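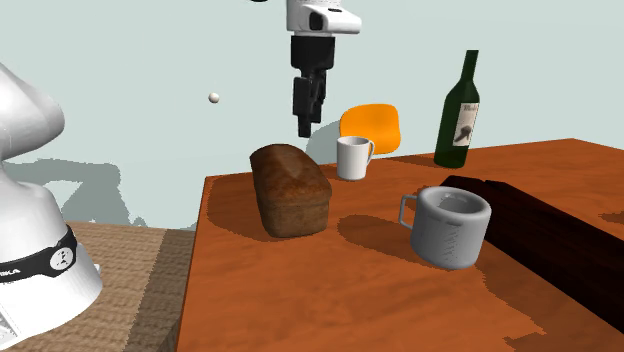 The Nistberg festival has been held on the river meadow outside town for 12 years. Its director took over the job two years ago after working on the stage crew, and spent most of the past summer rewriting contracts. We met at the Utine, the old grain hall where the festival keeps its office.

The 2020 edition did not take place. The decision was made in spring, before the second round of acts was announced.

"We had 66 acts signed or close to it," the director says. "I called the ones with long travel first. Most of them had already guessed."

Ticket holders could ask for a refund or move their ticket to next year. The director will not say how the numbers split, only that the office was able to keep its year-round staff through the summer.

"People wrote notes with their refund forms. One man wanted his money back but asked if he could keep the parking spot. We let him keep it."

The festival started as a single evening of brass bands and dance music. The camping field came later, and so did the night stage, which the town council has argued over ever since. Under the current permit, amplified sound on the meadow stops at 2 a.m. The director would like to leave that alone.

"The bands would play until breakfast if you let them. But we have neighbors with cows, and the milking doesn't move for us."

Next year's main stage will turn to face the river. In the old layout the wind carried the sound back over the campsite, and anyone trying to sleep early got the whole set. The stage will be built by Omoregie, the firm that has put up the tents since the start.

Wirkari, the workshop program for young musicians, is coming back as well. It used to run in the mornings during the festival itself. From now on it gets its own week beforehand, and the players open the small stage on the first day.

"They were always tired," the director says. "They stayed up for the headliners and then had a trumpet lesson at nine. I did it myself and I learned nothing."

Asked about the lineup, the director gives no names. Acts from this year's bill were offered the same slot and the same fee, and replies are still coming in. The first announcement is planned for winter, and the camping passes go on sale the same day.

"I'd like to stand at the gate and hear a sound check," the director says. "I miss that more than the shows."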